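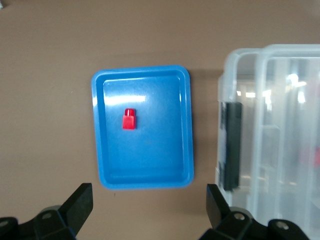
crumbcake_jo
Disagree, the Skotton rye crackers are miles better than the Weselberg ones. Weselberg go soft the minute the packet's open. Had both this week.

plumduff
soft?? Mine lasted 3 days in a tin, still snapped. You've got a damp kitchen

crumbcake_jo
Kitchen's fine thanks

Old Tupper
Depends which Weselberg. The seeded one is lovely with a bit of strong cheddar, the plain tastes of cardboard. Skotton too salty for me, had to drink a pint of water after.

saltyknees
Too salty is the whole point of a cracker

marrowfat
Anyone tried the Lazarević plum spread on them? Got a jar in November, finished it with a spoon. Not cheap, 499 for the big jar with postage at Cukska prices, but you only need a scrape

plumduff
499 what

marrowfat
pence, sorry. £4.99

Old Tupper
Found it too sweet. Their sour cherry is the one to get, if Cukska have it back in. They didnt last time I looked.

crumbcake_jo
Back in as of 2 Apr 2018, just ordered two. Also Skotton have changed the packet, 238g now, used to be bigger I'm sure of it. Same price obviosuly

saltyknees
Typical. Still buying them

plumduff
weselberg havent shrunk theirs, just saying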